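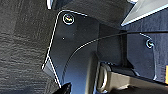 Wrist camera, carpet side. Black trim with screw, cable running over it, second screw in the navy panel.

June, notebook 2, Juvthorpe shop. Started 7:10.

Carried on with the screw-finding work on the Zellero booth returns. The plan is still that the arm takes out the trim screws and one of us does the cables, the panels and anything that needs judgment. Ngozi Shehu on the bench with me until lunch, Rosalía Bustamante on intake.

The screw in the black trim is fine. The metal rim shines and the recess is a clean circle. The one in the navy panel looks smaller from this angle, and the rim glints with a dark center, so the finder scores it lower. There is also a small light dot on the black plastic below the first screw. Could be a hole or just a speck. The finder doesn't mark it at the current threshold. When I dropped the threshold to help the navy screw, it did. Put it back.

The cable is the bigger worry. It goes over the black trim and on to the right, and black on black only shows where light catches the top of it. Ngozi wants a hard rule: cables get unclipped or taped back by a person before the arm goes near the trim. I had been hoping to teach the finder to see them. Going with her rule for now. It costs a minute or so per booth and I'd sooner pay that than replace a lead.

Log so far: 347 screws attempted since we moved the cell next to intake. I have not split out the failures by panel type yet. Need to do that before anyone asks for a rate.

10:40. Talked over the job split with Rosalía, who did the trim by hand for years before the cell. Writing it down while I remember it.

- She doesn't miss the driver. Her wrist has been better this month.
- She does miss seeing each booth up close. With the screws already out, she finds cracked trim later, after the panel is on the rack, and then has to walk back and match it to its booth.
- The wait is annoying. The arm is slower than she is on an easy panel, and the gap is too short to start something else in.
- She'd like the stop button on the carpet side as well. Right now you have to reach around the cart.

All fair. The second one is a real change in the job that we didn't plan for. I suggested a quick look-over at intake with a tag on anything cracked. She said intake is already backed up on delivery mornings. We left it there.

Training: Ngozi can now clear a stall and restart without me. Rosalía has done it twice with me standing by. Nobody on the late shift has, so the cell stays off after I leave. Sotomayor (the integrator) offered a half-day course. Asked them to hold it here on our own panels.

1:30. Flukgate sent the new return forecast: 2,000 booths over the contract, first batch 300. Hours on the trim bench stay as they are for the first batch. I got that from the office in writing and pinned it by the clock, as two people had asked me.

Tried the lamp moved farther over toward the carpet. Less glare on the molded edge, but the navy side got darker. Put the lamp back and marked its spot on the floor.

To do:
- split the log by panel type
- second stop button, ask for a price
- cable step on the bench card, Ngozi to word it
- set 80 as the panel count for the next trial run, same lamp position throughout
- ask Rosalía to try the crack tags on one cart

Cell off at 3:50. Driver bit is worn, new one in the top drawer.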